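Jiston Table Cell – Two-Finger Gripper Station
Sold and supported by Siriwardena Automation, Bondport

Product page | Setup and care | Spare parts | Ask the workshop

The Jiston is the smallest cell we sell, and I suspect it's the one we are fondest of. It's a single arm with a two-finger gripper, a plain tabletop to work on, and a simulation package that comes with every unit so you can get your settings right before the real fingers go anywhere near a real cup. Most of our customers use it for picking up and setting down light household things – cups and bowls, mainly – and the pages below are written with that sort of work in mind.

If you've had a bigger cell before, you may find you can skip the first part. If this is your first, please make yourself a coffee and read it all the way through. It isn't long, and the questions we get on the phone are nearly always answered somewhere in it.

What comes with the cell

Arm and base plate, with bolts
Two-finger gripper, fitted
Gripper-mounted camera and cable
Tabletop in matte brown
Simulation package, with the cup and bowl set already loaded
Hex keys, a soft brush and a bottle of thread locker
Spare finger set (part 346)

The tabletop deserves a word, because people do ask whether they can have it in something more cheerful. You can put whatever you like on it, of course, but we chose a flat, plain brown after trying a good many others. A shiny top throws reflections back at the camera, and a patterned one makes it harder to find the edge of a pale cup. The simulated table uses the same plain finish, so what you tune on the screen carries over nicely.

Setting up the gripper view

Start in simulation, even if the arm is already bolted down and you're itching to see it move. Open the Kildale scene from the menu, send the arm to its home position and open the fingers all the way. What you want in the gripper view is both fingertips showing along the bottom, with plenty of open table ahead of them.

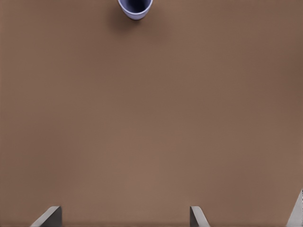 Leave yourself that open stretch of table. It's tempting to tilt the camera down until the fingers fill half the view, and we've all done it, but then the arm has very little time to correct its path on the way in. Tilt up a little at a time, tighten the bracket, and save the view as your home view. When you move over to the real cell, bring the camera bracket round until the two views agree as closely as you can get them. Don't chase the last hair's breadth – the calibration step will take care of that.

Next, run the finger calibration. The fingers close, open and close again, and the panel gives you a spread value. Anything from 100 to 101 is good. If you land outside that range, loosen the two small screws behind the left finger, nudge it, and run the routine again. It usually takes a couple of goes, and there's no shame in more.

Getting the approach height right

Once the view is saved, you'll want to spend a little time on approach height. Every cell leaves us with a careful factory setting, which is fine for upright cups on a flat top. Bowls are a different story. They have a wide rim and they rock, so a finger that comes in slightly low or slightly to one side can push against the wall of the bowl before the gripper is ready to close. Try your bowl routine in simulation first, and pause it whenever a finger gets near the rim so you can have a proper look at the clearance.

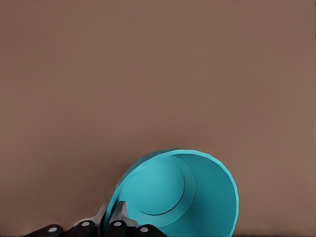

Raise the approach height one notch at a time and repeat the same pick until you're happy with it. If the height seems right and you're still meeting the rim with one finger first, go back and check the finger spread, and after that the wrist angle. In our own workshop the wrist angle is the one we forget, usually after somebody has had the gripper off for cleaning.

While you're in there, take a look at the grip force. Thin plastic wants much less than you'd think, and a gentle setting is kinder to the finger joints as well. You can save a separate setting for each object in your set, and I'd encourage you to do so from the start, with names you'll still understand in May.

Looking after the fingers and joints

The gripper doesn't ask for much. Every 100 hours, brush the dust out of the joints with the soft brush, working from the tips back toward the wrist, and check that the pivot pins are snug. They should turn freely without any side play. If you feel a pin wobble, take it out, clean it, put on one small drop of thread locker and refit it. Please don't oil the pins. Oil collects grit, and the grit does far more harm than a dry joint ever will.

At 800 hours, change the finger set. It's a ten-minute job with the hex keys supplied:

1. Send the arm to its service position and switch the cell off at the wall.
2. Undo the two screws at the base of each finger and slide the fingers out.
3. Wipe the seats clean, slide in the new fingers and tighten the screws by hand, then a quarter turn more with the key.
4. Switch on, run the finger calibration and write the new spread value in your log.
5. Load the two-cup check in simulation and look over the starting view before you press go. The fingers should be open and clear of both cups.

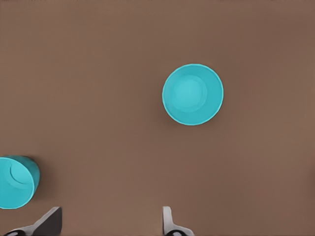 Spare parts and service

Finger sets, pins, camera cables and replacement tabletops are kept on the shelf in Bondport and go out the same day if you order before noon. Have your cell's serial plate handy when you call, as the older base plates take a slightly longer bolt. If you'd like us to do the finger change and calibration for you, pack the gripper on its own (the arm can stay where it is) and send it along with a copy of your saved settings – we'll load them onto our bench cell and return everything matched and ready to fit.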